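Des nouvelles de la cellule de démontage

Bonjour à toutes et à tous ! Je vous avais promis en décembre de vous reparler de notre histoire de vieux PC, alors voilà, je tiens parole (avec un peu de retard, pardon). 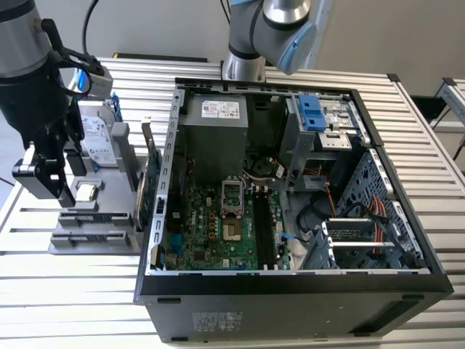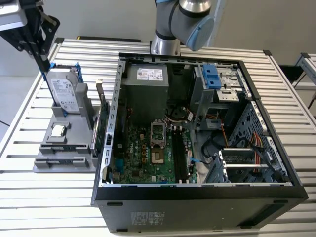
Le socket vide, les deux emplacements mémoire libres, et à gauche du boîtier le support gris avec le disque dur, le processeur et la carte d'extension.

La question qui nous occupe, Filippos Koutsoukos et moi, c'est l'ordre des gestes. Jusqu'ici on l'écrivait à la main, pièce par pièce, et au premier câble mal placé tout s'arrêtait. La méthode Falladel fait autrement : on montre 30 démontages complets au système, et il apprend lui-même quelles étapes peuvent s'échanger. Sur 300 essais, le processeur est posé dans son logement du premier coup dans 80 % des cas — je n'y croyais pas du tout, j'avais même parié un café contre Filippos !

Reste la mémoire, notre bête noire. Les clips de maintien demandent une force que le modèle dose encore très mal, et 7 barrettes y ont laissé des contacts. Evanthia Papadakis nous prépare une version avec retour d'effort, qu'on testera chez Tsolakis dès que la salle se libère. Si vous avez des tours de bureau à donner, même incomplètes, je prends tout, écrivez-moi !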